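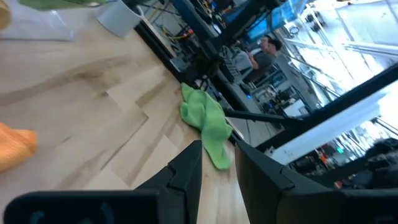

right, table hunting for a small flat, a thread. 15 shops and listings in and im losing it

budget was 800. then saw what Kudetti want for delivery. budget is now less than 800

Serus one lovely in the shop but 2 people max, and thats if neither of them wants a plate

oh and MEASURE YOUR DOORWAY. not the room, the doorway. didnt do this in May, spent a whole evening with a table on the landing

secondhand - ask for a photo of the underside. if the seller goes quiet, move on

Nhi Lưu says oil it twice a year and stop fussing. she has a toddler and her table looks better than anything I've owned so. listening to Nhi

pale wood shows tea. dark wood shows dust. pick one

current front runner is a Clismont, ex display, wobbles a bit. going back at 2 with a tape measure and some folded carboard

will report back. or wont, if its sold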